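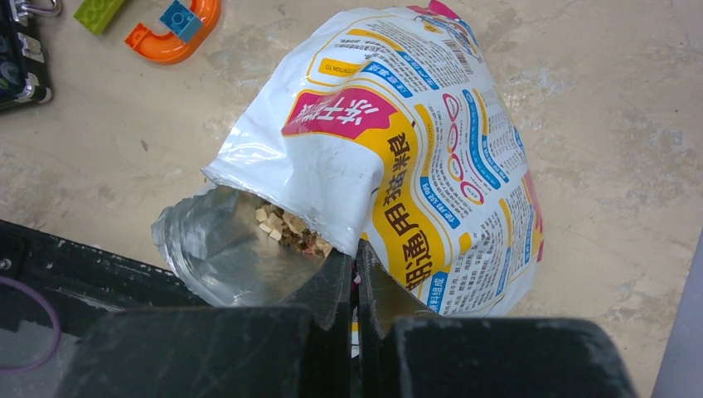
Tevovlow asks whether two arms are really needed for one bag of cat food. One can drag it across the floor, but we wanted a grip to spare for the scoop.

What does the build use?
Two arms on a single front rail, with grey walls on three sides. The rail is held by 12 bolts — check them every Monday.

Can it fill the bowls by itself?
Not yet. The Prirnside build is a shared workshop project, and someone stays by the switch during a run.
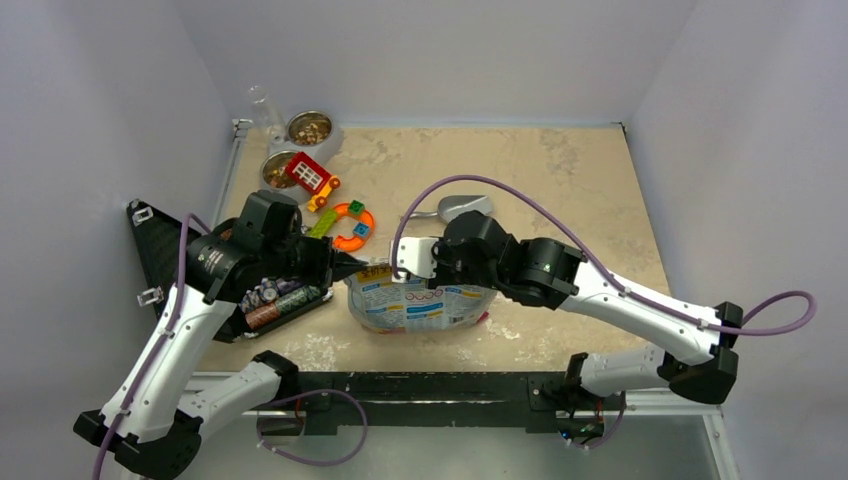

How long does the wiring take?
Allow 4 evenings. Leave slack in the cable at each joint.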